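The Success Rate Is the Least Interesting Number in the Paper

I have come to distrust any robot learning result that fits in one cell of a table. I say this as someone who has put plenty of numbers in plenty of cells.
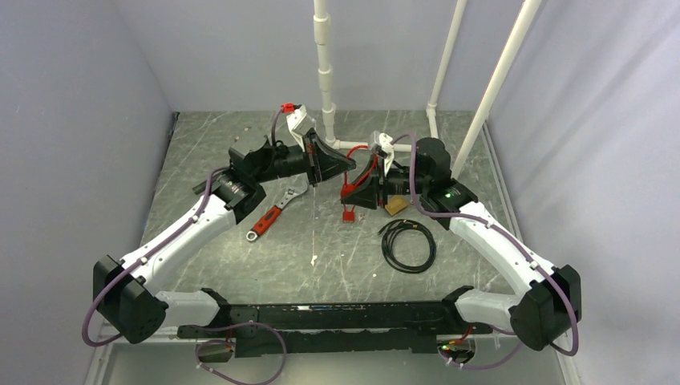
The number that set me off this time was ours. We had a two-armed policy, trained by imitation, that we had taken to calling Zivia, and in December it finished its tool handover task 50 times out of 50. Champagne was discussed. Then somebody moved the starting position of the tool by the width of a hand, and Zivia reached with great confidence for the place where the tool used to be, closed on air, and passed the air carefully to the other arm. The other arm took it. As far as the motion went, it was a lovely handover.

Everyone who works on this has a story like that, and we tell them over lunch and leave them out of the paper. I think we have it the wrong way around. The lunch stories are the result. The table is a kind of receipt.

Consider what a success rate really says. It says that on a certain day, with certain objects put down by a certain person who very much wanted the thing to work, it worked so many times. The person is the part that bothers me. People who reset a workspace are terrific at it. After a week they put the wrench down where the robot likes it, without meaning to, the way you hand a toddler the cup by the side they can grab. I have done it myself. I have watched myself do it on video, and the nudge I gave that wrench was shameful.

So we tried something dull. Before each trial, a short script called Fahmy picks a layout from a list and shows it as a faint outline over the live camera view, and the person doing the reset matches the outline and keeps their opinions to themselves. There are 3,060 layouts on the list. We have not run them all and I do not expect to live that long. But the policy doesn't get to choose, and neither do I.

The first evening with Fahmy was a bad one. Zivia's success rate fell by nearly half. What interested me more was how it fell. The failures were not sprinkled evenly over the workspace like salt. They came in clumps. One clump was every layout that asked the left arm to fold back toward its own shoulder. Another was any layout with something long and dark near the tool, which the policy seemed to treat as a second tool, or possibly a threat. In a table, those two clumps and a dozen honest fumbles would have been mashed into a single percentage. Spread out on a map of the work surface, they told us what demonstrations to go and collect the next morning.

There is a usual objection here, and it's a fair one. If every lab draws its own map on its own bench, nothing can be compared. A percentage at least travels. I used to find this convincing. Then we tried to reproduce a result from Dronadach, a policy with a published success rate that made ours look like a hobby. We had their code, their weights, the same model of arm and a great deal of good will. We got 6 successes in 50. The Dronadach people were kind about it and sent us a long message about the height of the table, the angle of the wrist cameras and the color of the backdrop. All of that mattered, and all of it was missing from the percentage. So the number had traveled fine. It had just left its luggage at home.

What I would like, and I realize I'm asking this of people who are already tired, is for papers to print the map. Show the surface from above, mark where the object started, and mark what happened. Publish the list of layouts before you run them. Put the failures on video at the same speed as the successes, with the same music if you must have music. If a person reset the trials, say how they decided where things went. That adds a page. I have read appendices with 8 pages of learning rate sweeps, so I know there is room.

The second thing I'd like is harder, because it is about taste. We have grown fond of long tasks. Make the coffee, fold the shirt, clear the table. They film well. But a long task that succeeds tells you very little about which part was hard, and a long task that fails usually fails at the first grasp, after which you learn nothing at all about the rest. A handover between two grippers is short and plain and nearly impossible to make exciting at a conference. It is also full of small, nasty decisions. Who lets go first? How hard do you hold while the other one tugs? Zivia still has a habit of letting go early when the tool arrives at a slant – you can hear it from the next room – and no amount of shirt folding would have shown us that.

I presented some of this at a workshop in Foltness, to a room that was polite until the questions. One came from a man who wanted to know what our success rate was. I said it depended on the layout and put the map back up. He looked at it for a while and asked what it was on average.

I gave him the average. He wrote it down. I have since seen it cited, to one decimal place, in a table where we come in fourth.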